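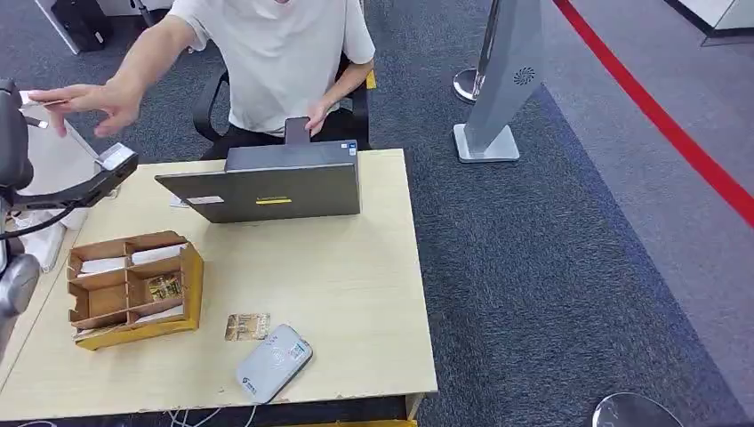 # Dicht genug: Holztore an der Schleuse Trullgate

*Von Mechthild Nägeli*

Ein hölzernes Schleusentor ist nie vollständig dicht. Für die Unterhaltung zählt deshalb die Leckrate, also die Wassermenge, die bei geschlossenem Tor und vollem Oberwasser je Sekunde durch Anschläge, Fugen und Schütze tritt. An der Schleuse Trullgate, fertiggestellt 1797, liegt sie am Untertor derzeit bei bis zu 15 Litern. Im Sommer, wenn der Zufluss aus dem Speisegraben zurückgeht, reicht das, um die Scheitelhaltung über Nacht merklich abzusenken.

Die Anlage besitzt die übliche Anordnung: ein Stemmtor am Oberhaupt, ein zweites am Unterhaupt, jeweils mit zwei Flügeln, die im geschlossenen Zustand einen flachen, gegen das Oberwasser gerichteten Winkel bilden. Der Wasserdruck presst die Schlagsäulen gegeneinander und die Wendesäulen in die Wendenischen. Gedichtet wird an insgesamt vier Linien: an den beiden Wendenischen, an der Mittelfuge und unten am Drempel. Alle vier arbeiten Holz auf Holz oder Holz auf Stein, ohne Einlage.

## Wo das Wasser durchgeht

Der größte Anteil entfällt in Trullgate auf den Drempel. Die Drempelschwelle besteht aus Eiche und liegt ständig unter Wasser, was ihrer Haltbarkeit zugutekommt. Verschlissen wird sie durch Sediment. Kies und Ziegelbruch sammeln sich vor der Schwelle, werden beim Schließen eingeklemmt und drücken Mulden in die Anschlagfläche. Eine einzelne Mulde ist unerheblich. Sobald sie jedoch ständig durchströmt wird, wäscht das Wasser Fasern aus, und die Mulde wächst in Strömungsrichtung.

An der Wendenische liegt der Fall anders. Die Wendesäule dreht sich in einer ausgerundeten Steinnische, geführt oben vom Halsband und unten vom Spurzapfen. Zapfenmitte und Nischenmitte sind um ein geringes Maß gegeneinander versetzt, damit sich die Säule beim Öffnen sofort vom Stein löst. Nutzt sich der Zapfen ab, sackt der Flügel, der Versatz geht verloren, und die Säule schleift. Eine Zeit lang dichtet ein schleifendes Tor sogar besser als ein richtig eingestelltes. Danach ist die Säule oval.

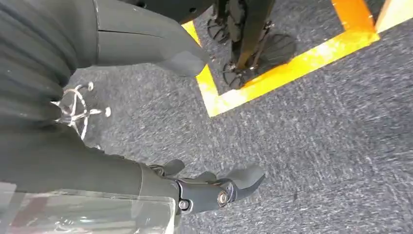 *Dunkelgraue Faltenabdeckung, darunter Unterarm und Greifer.*

Die Mittelfuge schließlich reagiert vor allem auf den Feuchtezustand. Oberhalb der Wasserlinie trocknet die Schlagsäule aus und schwindet, unterhalb bleibt sie gequollen. Nach einem trockenen Frühjahr klafft die Fuge oben, auch wenn sie unten auf ganzer Länge trägt. Bei steigendem Oberwasser spritzt es dann durch den Spalt, was Passanten regelmäßig als Schaden melden. Mengenmäßig fällt es kaum ins Gewicht.

## Asche, Werg und Mokumetti

Das älteste Mittel gegen Leckage am Holztor ist Kesselasche. Sie wird vor dem geschlossenen Tor ins Oberwasser gestreut, sinkt, wird von der Strömung in die Spalten gezogen und setzt sie zu. Das Verfahren kostet fast nichts und hält bis zur nächsten Schleusung, an der Plankung auch länger. In Trullgate wird es noch vor längeren Betriebspausen angewandt. Für die Fugen zwischen den Planken dient geteertes Werg, mit dem Kalfateisen eingetrieben und mit einer Leiste gesichert. 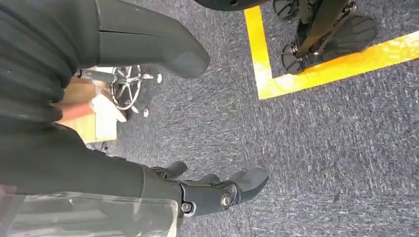 *Greifer über grauem, gesprenkeltem Teppichboden.*

Seit der letzten Trockenlegung im März kommt eine dritte Lösung hinzu. Der Zimmereibetrieb Nic Aodha, der auch die Tore der Nachbarschleuse Monstead unterhält, hat am linken Flügel des Untertors eine Dichtleiste aus Mokumetti eingesetzt. Es handelt sich um ein mit Leinöl und Harz getränktes Schichtholz, dessen Lagen quer zur Anschlagfläche stehen. Das Wasser trifft damit auf Hirnholz, das sich unter Druck leicht verformt und Unebenheiten des Gegenstücks aufnimmt. Die Leiste sitzt in einer schwalbenschwanzförmigen Nut und ist von oben ziehbar, ohne dass die Kammer gelenzt werden muss.

Der rechte Flügel blieb zum Vergleich bei massiver Eiche. Belastbare Werte liegen bisher nur für den Neuzustand vor, und im Neuzustand ist jede Leiste dicht. Aufschlussreich wird erst die Messung nach einem vollständigen Betriebsjahr — einschließlich Eisgang.

## Messen am stehenden Tor

Gemessen wird in Trullgate über den Pegelverlauf in der Kammer. Beide Tore werden geschlossen, die Schütze gesetzt, die Kammer steht auf Unterwasser. Aus dem Anstieg je Zeiteinheit und der Kammerfläche folgt der Zufluss durch das Obertor. Für das Untertor wird umgekehrt verfahren, mit gefüllter Kammer und Korrektur um den eben ermittelten Wert.

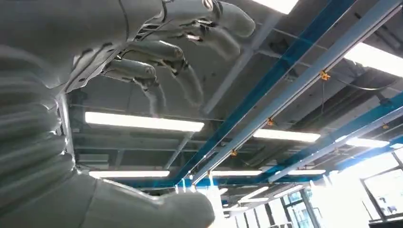 Fehlerquellen gibt es genug. Das Mauerwerk der Kammerwände nimmt Wasser auf und gibt es verzögert wieder ab, weshalb die ersten Minuten jeder Messreihe verworfen werden. Wind längs der Kammer stellt den Wasserspiegel schief. Hinzu kommt der Umlaufkanal auf der Landseite, dessen Schütz selbst nicht dicht ist und dessen Anteil sich nur durch Abdämmen bestimmen lässt.

Monstead misst dagegen mit einem Überfallblech unterhalb der Schleuse, also im abfließenden Wasser. Die Zahlen der beiden Anlagen sind daher nur eingeschränkt vergleichbar. Eine gemeinsame Messanweisung liegt im Entwurf vor, Stand 3. Mai 2019. Offen ist darin noch, bei welchem Oberwasserstand gemessen werden soll und ob die Schütze vor jeder Reihe zu reinigen sind.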